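The Wall That Finally Got Me to Put Things Back

I have owned a lot of toolboxes in my life, and every one of them turned into the same thing: a heavy metal bucket with a lid. You open it, you dig, you stab your thumb on something, and you give up and use a butter knife. So when I moved to Pinumville and got a real workshop (okay, half a garage with a concrete floor), I swore I'd try pegboard.

Grirnden, the hardware store out by the rail crossing, sells gray panels already drilled, and I bought 2 of them plus a bag of hooks. The whole haul came to $316 with the table legs, and yes, I winced at the register! But I'd priced out a rolling cabinet from Piltetti the week before and that was a lot worse.

Hanging it took most of a July afternoon. Then came the fun part, which is deciding where everything lives. I moved my pliers 22 times, I swear. They ended up high, where I reach for them standing, and the stuff I grab while sitting went low — scissors, tape, the screwdrivers in their little cup.

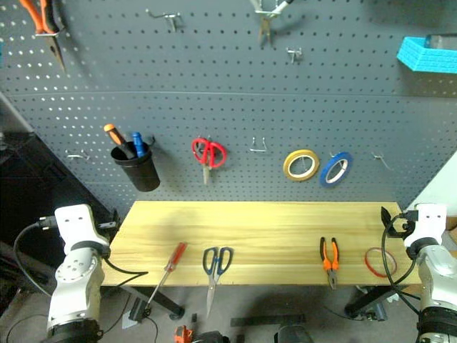
I like scissors right in the middle, by the way. I cut something every single time I'm out there, even if it's only the string on a bag of birdseed. Tape goes on hooks too, and it's changed my life a little, because I used to buy a new roll every time I lost the old one.

Leave some hooks bare, though. I filled every spot the first week and then had nowhere to put a wrench. And the table still collects things, mostly whatever I used last. I do a sweep before dinner and hang up whatever's lying there, and it takes me less time than finding my shoes.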